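Lestgate Laundry Questions
Do dryer sheets, balls and boosters do anything?

Last updated October 7, 2026

We get the same handful of questions every week, mostly from people who have just read the back of a box. We don't sell any of this stuff.

Do wool dryer balls cut drying time?
A little, maybe. We ran towels with and without them through July and the difference was 2 minutes on a long cycle. The Pimmont package promises a good deal more than that. If you like them, fine, but don't buy them to save money.

What about the Wumport scent beads?
They make clothes smell like the beads. The claim that they "refresh fibers" doesn't mean anything we could pin down, and we asked. The reply was a coupon.

Are dryer sheets bad for towels?
They leave a coating, and coated towels soak up less water. Skip them for towels and anything you sweat in. For static on a fleece blanket they do work, we'll give them that.

Is the Nyaga lint spray worth buying?
We can't see why it would be. Lint comes off a screen with your fingers. If the screen feels waxy, wash it with dish soap and an old toothbrush and let it dry before it goes back in.

Does a wet towel thrown in with a dry one speed things up?
This one has been going around online for years. A dry towel in with a small wet load can help for the first part of the cycle, if you remember to take it out. Most people forget and end up drying one more towel.

Should I pay extra for a "smart" drying cycle?
Ask what the sensor measures. If it stops when the load is dry, that can be worth something. If it only sends a message to your phone, you could set a timer for 30 minutes and keep the change.

How full is too full?
If you have to push to shut the door, take some out. No booster product fixes a packed drum, whatever the label says.
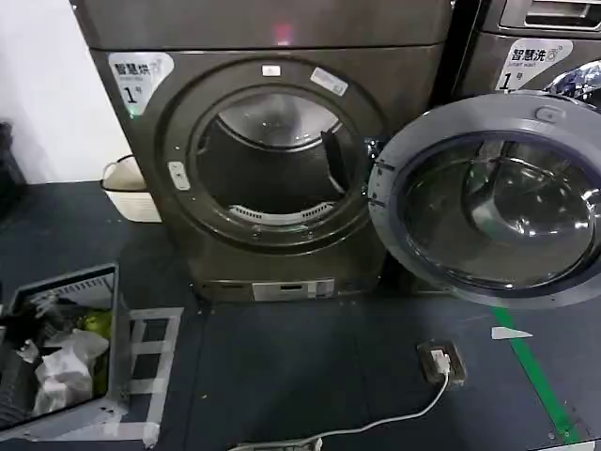

Do vinegar rinses replace softener?
Partly. Half a cup in the rinse can loosen old detergent in towels. It won't give you softener's slick feel, and we wouldn't use it every load, as some washer makers warn about the rubber seals. Never mix it with bleach.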